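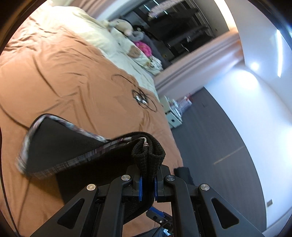 Where do you fold laundry if you haven't got a big table? On the bed, made up first, with the cover pulled over so you've got one wide surface at a decent height.

Right, so that's me giving away the whole talk in the first minute. Hello everyone, thanks for coming along to the Statier household evening. I've got 12 minutes and I talk fast, so wave at me if you need me to slow down.

(Pause. Ask who folds on the bed, who folds on the sofa, who doesn't fold at all. Let them laugh.)

I'm a bed folder and always have been. I did try the ironing board for a whole winter and it drove me mad, everything slid off the pointy end! The bed is softer, yes, and the cover wrinkles underneath you, but you can spread a big thing out and walk round it. Push the cushions and the cuddly toys up to the top end and leave them there. Don't put them on the floor, you'll only have to pick them up again.

Next bit is dark clothes. I do these last, in the evening, and I know that's the wrong way round. Black on black is hard to read - where's the seam, which side is the front, is that a leg or a fold? So I put mine on a plain light or bright cover where the edges show up.

(Click to next slide.)

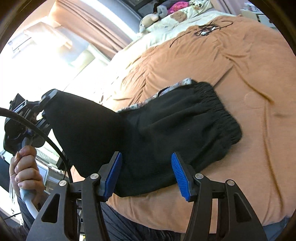 Black garment on the orange blanket, waistband to the right.

Anything with a gathered waist, I start by pulling the cloth out straight from the far end. The elastic will bunch up whatever you do, so leave it bunched. I used to smooth it flat with my hand and hold it there and then try to fold with the other hand, and it sprang back every single time.

Then it's long edge to long edge, and fold towards the waistband so the lumpy part ends up on the outside of the parcel. If it's got a patterned bit, I like a little of that showing, so I can find it in the drawer at six in the morning without putting the big light on.

(If there's time: the Nilitz drawer dividers. I bought the wrong size, tell that story. Skip if we're past 10 minutes.)

Bags and pouches go in a separate pile, please. They never stack with clothes and they tip the whole lot over.

Questions now, and then tea at the back.

Olleo Home Talks | Speaker notes, March | Back to top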